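Werkstattkurs Zweiarmige Manipulation
Skript zu Einheit 4: Handgelenkkamera, Greifpunkt und Kabelführung
Bearbeitung: Kusum Katiyar, Bevan Bolger

4.1 Voraussetzungen

Der Aufbau aus Einheit 3 wird unverändert übernommen. Beide Arme sind mit dem Gestell verschraubt, die Steuerung läuft über den Rechner an der Stirnseite der Gemeinschaftswerkstatt. Vor dem Einschalten sind die Flanschschrauben zu prüfen. Wer mit dem Gestell von Trukwood arbeitet, zieht zusätzlich die Querstreben nach.

4.2 Bezugssysteme

Für jeden Arm werden zwei Koordinatensysteme geführt: das Basissystem B und das Werkzeugsystem W. Der Ursprung von W liegt mittig zwischen den Fingerspitzen. Die Kamera am Handgelenk hat ein eigenes System K, das gegenüber W starr ist. Die Transformation von K nach W wird einmal bestimmt und in der Konfigurationsdatei abgelegt. Nach jedem Umbau am Greifer ist sie neu zu bestimmen – auch dann, wenn nur ein Finger getauscht wurde.

4.3 Kabelführung

Die Leitungen benötigen an jedem Gelenk eine freie Schlaufe. Zu kurze Schlaufen belasten die Stecker, zu lange geraten in den Arbeitsraum des anderen Arms. Die Länge wird in den Endlagen geprüft, stromlos und von Hand geführt. Kabelbinder nur an den starren Gliedern anbringen, nie über ein Gelenk hinweg.

4.4 Annäherung an weiche Objekte

Gebäck und Folienverpackungen geben unter Druck nach. Die Öffnungsweite ist deshalb vor dem Absenken einzustellen, die Schließkraft auf den kleinsten Wert zu setzen. Die Annäherung erfolgt in 2 Stufen: zuerst die Vorposition über dem Objekt, danach das Absenken mit verminderter Geschwindigkeit. Der jeweils andere Arm bleibt währenddessen stehen. 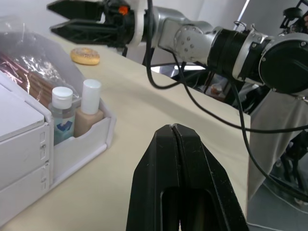
Abb. 4.2: Blick vom Handgelenk des linken Arms auf den zweiten Arm; darunter der Donut auf dem Tischtuch, links Schubladenbox mit Fläschchen.

4.5 Aufgaben

a) Skizzieren Sie B, W und K für beide Arme und tragen Sie die starren Transformationen ein.
b) Bestimmen Sie anhand von Abb. 4.2, welche Kabelschlaufen beim Schwenken des zweiten Arms zu beachten sind.
c) Legen Sie eine Vorposition fest, aus der der Donut erreichbar ist, ohne die Schubladenbox zu berühren.

Die Lösungen sind bis zur nächsten Einheit bei Bevan Bolger abzugeben.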